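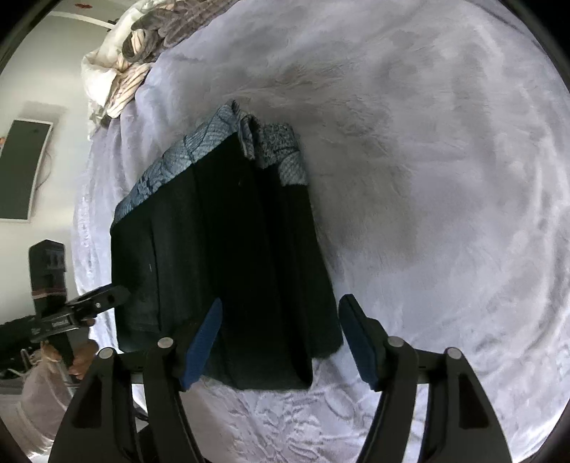 A dark garment folded into a long rectangle, on an embossed plush blanket.

The Bed as a Folding Surface

Most clothes folded at home are folded on a bed. Tables are the right height but usually too small or already in use, and the floor is hard on the knees. The bed is large, close to the closet, and free for most of the day. It is also soft, uneven and covered in a textile of its own, and each of those properties changes how a fold behaves.

Mitsuko Okabe has run the garment care workroom at Steleo, a uniform rental and repair firm, for long enough to have strong views on this. The workroom folds on a hard, laminated counter. At home she folds on the bed like everyone else.

"A crease needs something to push against," she says. "On a counter you run your hand along the edge and it stays. On a thick blanket your hand goes down, the blanket goes down with it, and the edge comes back up round."

Plush is the more difficult case. The pile grips the underside of the garment, so the bottom layer stays where it is while the upper layers slide. Fold a pair of pants in half lengthwise on plush and the top leg will tend to creep past the bottom one. The drift is small at each fold and adds up over four or five of them. Smooth cotton covers let the whole garment move together, which is easier to correct but also easier to knock out of line.

Pile direction matters too. Brush a hand across a plush blanket and a darker band appears where the fibers lie flatter. Laid along the nap, a garment can be pulled straight with one motion. Laid against it, the fabric catches and has to be lifted and set down again. Okabe lifts in every case.

Long fold or square fold

Two shapes dominate in household folding. The square fold suits shelves and is the one most people learned first. The long fold keeps the garment narrow, with the main folds running lengthwise, and leaves the final crosswise folds until the end or omits them.

The long fold has practical advantages for dark clothing. Creases in near-black fabric catch the light, and a crosswise crease on a front panel is visible from across a room. Lengthwise creases follow the drape of the garment and are less obvious when it is worn. The long stack can be laid over a hanger bar, rolled from one end, or placed flat in an underbed drawer.

Its weakness is stiffness, or the lack of it. Picked up by one end, a long stack bends and the inner layers slip. It should be held across its width, with light pressure from both sides, and supported from beneath if it has far to travel. Squeezing hard does not help. The layers buckle and the stack has to be opened again.

Mixed fabrics

Garments with two or more fabrics need a decision before the first fold. Knit is elastic and springs back. Woven fabric holds a line. Where the two meet, the knit bunches and the woven part stays flat, and the result is a lump at one end of an otherwise even stack.

Arturo Russo, who teaches an evening course in clothing repair, has his students find the thickest area first and fold toward it.

"If you start at the thick end, every later fold has to go around it," he says. "Put it on the outside and it can be as lumpy as it likes."

A patterned band or lining is useful here as a marker. Turned outward over the top edge, it identifies the garment in a drawer where everything else is dark. Russo recommends this to anyone who owns several similar items and dresses before sunrise.

Working order

The bedding should be dealt with before the folding starts. Sheets and covers pushed up to the head of the bed are acceptable as long as the working area is flat. It needs to be as long as the longest garment laid out in full, plus a hand's width at either end. A wrinkle in the blanket will print through thin fabric under pressure.

For regular folding on plush, Okabe uses a board. Hers is a plain sheet of stiff card, 40 centimeters wide, slid under the garment for the lengthwise folds and pulled out before the last one. A large hardcover atlas works on shirts. Pants need something longer.

Finished stacks should leave the bed promptly. A soft mattress tilts toward any weight placed on it, and a pile of six or seven will lean within minutes of someone sitting down at the other end. Okabe moves hers to the dresser in twos, heavier pieces first.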